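The Drawer Year

My mother-in-law kept everything she owned in one tall dresser, and when she moved in with us in September the dresser came too. I had plans for that wall! I had a paint chip taped up and everything. Then two very strong cousins carried the thing in and that was the end of my plans.
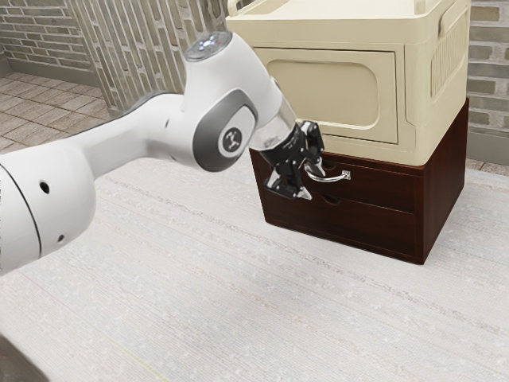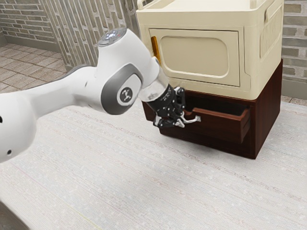 A two-part storage unit, from two views.

So began what my husband calls the drawer year. Funmilayo (she won't let me call her Mrs. Bako, I've tried) doesn't believe in labels. She believes in knowing. Scissors live with the candles, the candles live with the good napkins, and if you ask why, she looks at you the way you'd look at a person asking why soup goes in a bowl.

I'm the opposite. I buy boxes. I once spent a whole Wednesday evening sorting batteries by size and felt wonderful about it for a week. My friend Esko Heiskanen, who builds closets over in Liltitz, says most of his clients are one or the other, and that they tend to marry each other — or in my case, each other's mothers.

We fought over the kitchen first. Three drawers, two women, one potato peeler. I moved it next to the stove, she moved it back beside the tea towels, and this went on for 6 days without either of us saying a word. In the end I bought a second peeler, and peace broke out.

What I hadn't expected was how much I'd like hunting through that dresser with her. Looking for a stamp, we found my husband's school reports (terrible, all of them), a bus ticket to Bratach and a recipe for pepper soup in her sister's handwriting. We made it that same night, and it was so hot that my son Jabari had to go and stand on the porch.

The stamp was in with the buttons. She'd told me that at the start.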